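Open day at Sellex

Friday, March 31, 2023

I took the afternoon off and went to the open day at Sellex, on the Trernley estate. It's 8 minutes from the station if you use the footbridge, which I didn't find until I was leaving.

They let us in by groups. Ours was mostly people from the college and a couple of retired engineers who asked all the good questions. The first half was a talk upstairs by Howard Pearce about how their robot arms learn small table jobs. He said a person does the job first, many times over, and the arm is trained on the recordings. For one job they had wanted 400 goes and stopped at 36 because the results were so uneven. I liked that he told us.

After tea we went down to the workroom. I had expected something tidier and more like a car factory. The grippers are worked by hand, one on each side, and you have to think about your wrists far more than you'd expect.
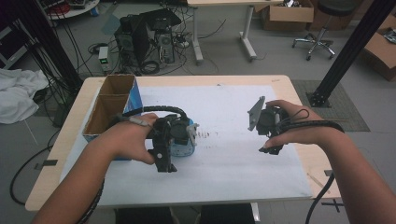 Both grippers in use over the work table.

I asked about the price of a pair and got a vague reply. The next open day is in the autumn and you need to book by email.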